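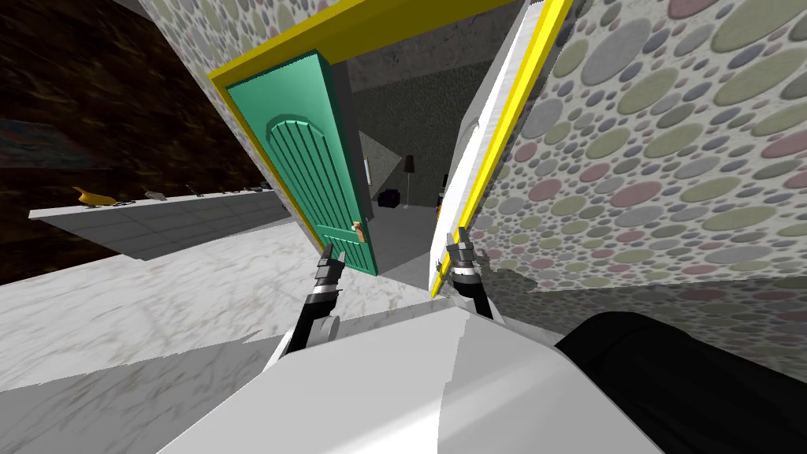

A green paneled door, standing open.

I finally made it out to the Bodance pitching lab in Baltport last month, and if you coach kids who throw baseballs you should really try to get to one of their May open afternoons. My son plays travel ball, I help out with the 12s, and I've been grumbling about sore elbows for years, so I had a long list of questions and a very full thermos.

First thing, the parking is terrible. Use the lot behind Abou Zeid (the bakery, and yes, get the cheese pies) and walk over. Check-in opened at 1 p.m. and I was in the second group, five parents and coaches plus a couple of college kids who threw harder than anybody I've ever stood next to.

Our guide was Adel Ashour, who pitched in college and runs the arm care side of things now. He started us in the bullpen, where there are three mounds side by side, and he had one of the college kids throw while the rest of us tried to guess the speed. I was way off! Then he put up the slow-motion replay and talked about the front foot for what must have been twenty minutes. I could have listened to twenty more. His big thing is that a tired pitcher shows it in the legs well before he loses any speed, so if you only watch the radar gun you're watching the wrong thing. I've been doing exactly that all spring.

After that we got to see the ball room, which was my favorite part. They use Dinell practice balls, and every one gets weighed before it goes in a bucket. There's a whiteboard with the season's total of pitches thrown on the middle mound, and it said 1,907 when we walked in. One of the college kids went back out afterward so he could say he was on the board.

Somebody asked about pitch limits for younger kids, and Adel didn't want to give us one magic number. He did say he likes his own 12s to stop at 80 on their very best day, and he counts warmups more seriously than most of us do (guilty). He also wants catchers on the same sheet as the pitchers. We've had a boy catch four innings and then come in to close, and I got a little quiet during that part.

The last half hour was open throwing. I gave it a try, bounced two, and got one over the plate to very kind applause. My shoulder hurt all the way home.

They hand out a one-page throwing log at the desk on your way out. Grab extras, I only took one and I've already had to copy it for the whole team. Bring a sweatshirt too, it's chilly in the bullpen.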